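How I Finally Got My Old Desktop Ready to Give Away

My cousin's kid starts community college in April and needs something to type papers on, so I said sure, take my old tower! Then I remembered it had nine years of my life on it. If you're in the same boat, this is the way I did it.

Start with your files, before you pick up a screwdriver. I went through Documents, Pictures and Downloads, and (don't skip this one) the Desktop, where I had 344 files sitting in a folder called "stuff." Copy it all to an outside drive, then open a few files from the copy to be sure they work.
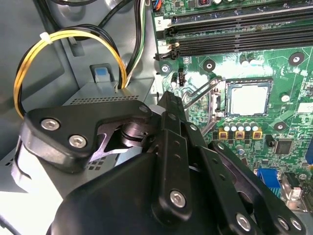 Next, sign out of everything. Email, music, the photo service, your tax program. Some programs only let you use them on so many computers, and you want that spot back. Write down your license keys too. Mine were on a sticky note inside a cookbook, don't ask.

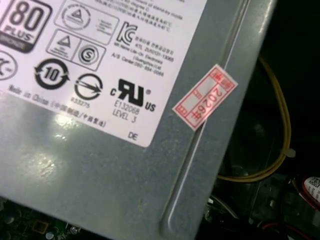
Now the wipe. In Windows 10 go to Settings, Update & Security, Recovery, and pick Reset this PC. Choose "Remove everything," then change the settings so it cleans the drive as well. Mine took 4 hours, so start it after supper and leave it plugged in!

If you want to look over the parts while the case is open, shut down and pull the power cord first.

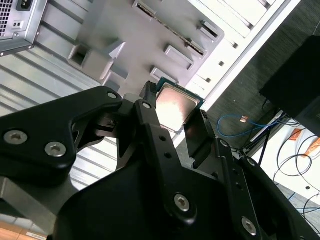 The processor, held over the open case.

Dust is the other big job. I use canned air in short bursts, and I hold the fan blades still with a finger so they don't spin like crazy. Do it outside if you can. My friend Silvan did his on the kitchen table and was wiping down cereal boxes all evening.
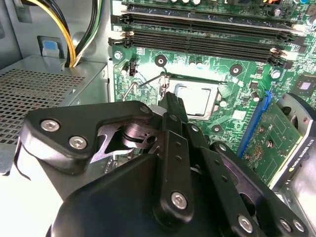 Last thing, pack up the cords. Power cord, monitor cable, keyboard, mouse, all in one bag with a label. I tape a note to the side of the tower with the date I wiped it, and mine says March 2021 in purple marker. She picks it up Saturday, and I still have to find the mouse.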